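Hendrik Van Acker lleva dos años enseñando tareas de cocina a los brazos de Lastau por control remoto. «Al principio movía la pinza demasiado rápido y el robot copiaba mis prisas», recuerda. Para cada tarea graba 300 demostraciones – 40 por turno, como mucho. Guiar el brazo con la mano le resulta más cómodo, aunque lo reserva para los agarres difíciles. «Con el pan hay que cerrar despacio», explica.
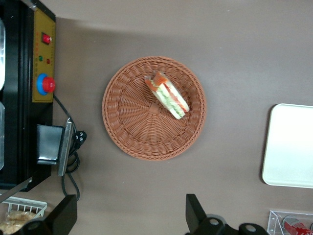
El sándwich en la cesta de mimbre, visto desde la pinza.

En octubre empezará con las bandejas.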